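4.2 Where the online orders were picked

The Tredell chain packed its home deliveries in 23 ordinary shops, and in August it moved two of them to online orders only. We compared what regional news pages wrote about this with the store lists given to us by Marin Spahić. Of 213 reader comments, most believed that the shops were closing for ever – even when the article said the change was temporary.
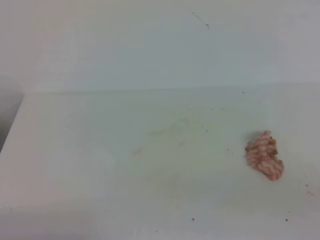

Did the headline change how readers understood the news?
In our material it did, and comments under headlines with the word "close" were more often mistaken.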